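Asunto: Re: [club-robotica] Escena de cocina para la prueba de enero
Fecha: 22 de agosto de 2018

Hola a todos:

Contesto debajo de lo citado, que luego me perdéis el hilo.

> Los de Sisdale ya han colgado las bases y la prueba de manipulación
> vuelve a ser en cocina. ¿Seguimos con la escena de Madon o hacemos
> una desde cero? Yo no tengo ni idea de cuánto trabajo lleva. Y otra
> cosa: ¿quién tiene la última versión de la mano? En el repositorio
> hay dos carpetas y las dos se llaman "buena".

Seguimos con la de Madon, por favor, que rehacerla nos comería el otoño entero. La he abierto este fin de semana en el ordenador del taller (el viejo, el del ventilador que suena a avioneta) y carga bien después de cambiar cuatro rutas. Dejé el pimiento sobre la tabla de cortar y el brazo a su izquierda, con los dedos apuntando hacia arriba y a la derecha, y desde ahí quiero que arranquemos todos, para que los resultados se puedan comparar. El plato azul se queda donde está, al otro lado del brazo, ¡no me lo mováis!

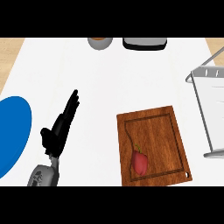 ¿Cuántos intentos hay que guardar antes de mandar la inscripción?

Las bases piden 1000 intentos simulados por equipo, con el registro completo de cada uno, también los fallidos. Nosotros tenemos 2291 en el servidor, pero 2185 son de la mano antigua y esos no valen, así que toca ponerse a ello. Si cada uno deja una tanda corriendo por la noche vamos sobrados.

Lo de las carpetas: la buena de verdad es la que lleva la coletilla "seyoum", que es el nombre que le pusimos al controlador nuevo. La otra la borro mañana, y si alguien tiene cambios ahí sin subir que grite ya. El pulgar sigue cerrando un pelín tarde, y creo que es cosa de los límites de la articulación y que se arregla con paciencia.

Nos vemos en el aula 11 a la hora de siempre. Traed los portátiles cargados, que los enchufes del fondo siguen muertos, y si alguien tiene el adaptador de vídeo que usamos en Drostenstead, que lo traiga también, que llevo desde entonces buscándolo.

¡Un abrazo!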